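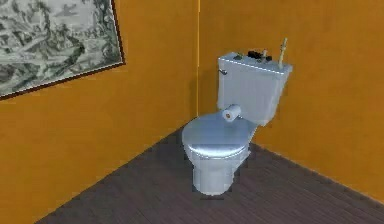
Planner reports no valid placement on the cistern top, although free space remains

Asked by Petronella Hendricks in Planning and Perception

Our department maintains a set of simulated household rooms in Muvano, which we use to test pick-and-place planning before any work is carried out on hardware. In the bathroom room, the task is to take the toilet roll from the closed lid and place it on top of the cistern, where several small items are already standing.

The placement sampler draws 600 candidate poses per attempt. In the most recent run, 257 were rejected for collision with the existing items, which we consider reasonable. All of the remaining candidates were rejected with the message "support surface not stable". The same configuration places the roll on the floor without difficulty.

We have confirmed that the friction values are identical for both surfaces and that the roll is loaded at the correct scale. We should be grateful for advice on which setting governs this check.

Three answers

Answer 1, accepted
Angeliki Psarras

The message is misleading. The stability check does not examine friction. It takes the footprint of the object in its current orientation and requires that the whole of it be supported by a single flat patch of the surface mesh.

The roll is lying on its side on the lid, and a cylinder on its side touches the surface along a narrow strip. The floor in most Muvano rooms is one large polygon, so the strip always falls within it. A cistern lid with rounded edges is normally divided into many small faces, and the strip crosses several of them. Each such candidate is refused.

The following steps should resolve the matter.

1. Open the surface viewer and select the cistern. If the top is shown in more than one colour, the patches have not been merged.
2. Set the patch merge angle to a value greater than zero. Two degrees is sufficient for most bathroom fittings.
3. Allow the planner to consider the upright orientation, with one flat end of the roll facing down. This is switched off by default for cylinders.
4. Clear the cached surfaces before running again. The old patches will otherwise be reused - this step is often missed.

Please also check the clearance margin. The tall, thin item at the right end of the cistern may be wrapped in a generous collision box, and that would account for part of your collision count.

Answer 2
Van Rooij

Increase the number of samples to 700. This worked for us in a kitchen room.

Comment from Petronella Hendricks: Thank you. We tried this before posting and the result was the same, with every additional candidate rejected.

Answer 3
Urkard

I agree with the first answer as regards the merge angle. I would add that versions before build 364 ignore the setting for imported meshes, and the fittings must then be converted with the Tenard exporter. I have not tested this with curved lids.

Comment from Petronella Hendricks: The top was indeed divided into separate patches. With the merge angle set to two degrees and the cache cleared, the planner now returns valid placements in the upright orientation. Placement on the side still fails near the front edge, and I shall raise that as a separate question.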